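Buying the Survey Car: The Gallery

We look after minor roads, and the equipment budget has to cover everything from cones upwards. Last year we decided that an automated survey car might do the edge line inspections, which until then had been done by whoever drew the short straw and a clipboard. This page follows the planning from first quote to purchase order. Captions are short because the paperwork wasn't.

1. The wish list
It began as one side of A4: record the edge lines, posts and signs, and tell us which need attention. By the time every department had been shown it, it also wanted to measure verges, count potholes and, in one hopeful hand, 'do bins'. We crossed out bins.

2. Three quotes, three languages
Erneo priced by the kilometre, Gatix by the month and Lokov by something called a processing unit, which went undefined for two emails and a phone call. Putting them in one spreadsheet took longer than the trial did. If you are doing this yourself, send suppliers your own table and refuse to read anything else.

3. The route
We picked a loop of ordinary roads with bends, banks, side entrances and a fair amount of worn paint. Suppliers would all like to show you a nice new bypass. Don't let them. A system that can find a fresh white line on black tarmac in June is telling you very little about the roads you own.
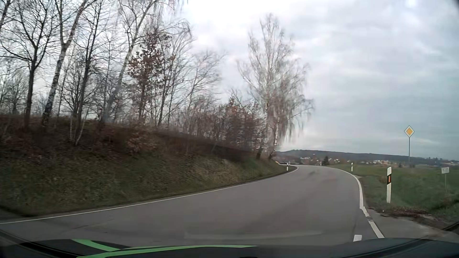 4. What counts as a line
Worn paint is where the money goes. The software has to decide whether a ragged bit of edge line is one fault, several faults or simply how things are round here, and each decision ends up as a row in somebody's inbox. On the first run we had 718 rows. After an afternoon spent arguing over settings we had 201, and the road hadn't changed at all. Ask how the thresholds are set, and ask who pays when you want them moved.

5. Posts and signs
These went better. Delineator posts have the decency to stand upright, mostly, and they look much the same from one parish to the next. Small signs on thin posts were more trouble. We now ask for a 'seen but not read' category in the contract, having learned that the alternative is a confident guess.

6. The bits that weren't in the quote
Storage. Insurance. A second set of mounts. Training for two people, so that one of them can go on holiday. A windscreen that is kept clean, which sounds free until you try to find out whose job it is. We put all of this on its own budget line and called it 'sundries' - finance sent it back and asked us to call it something else.

7. Lease or buy
We leased, for 12 months, through Nasrallah. Buying was cheaper on paper over a longer term, but the paper assumed that nothing would be superseded, and all three suppliers had already told us about their next model with shining eyes. The lease includes software updates and one recalibration. Further recalibrations are extra, so we drive gently over the cattle grid.

8. The signature
It was signed on a Monday, after which the pen stopped working. The clipboard has been kept in the cupboard, fully depreciated and requiring no updates.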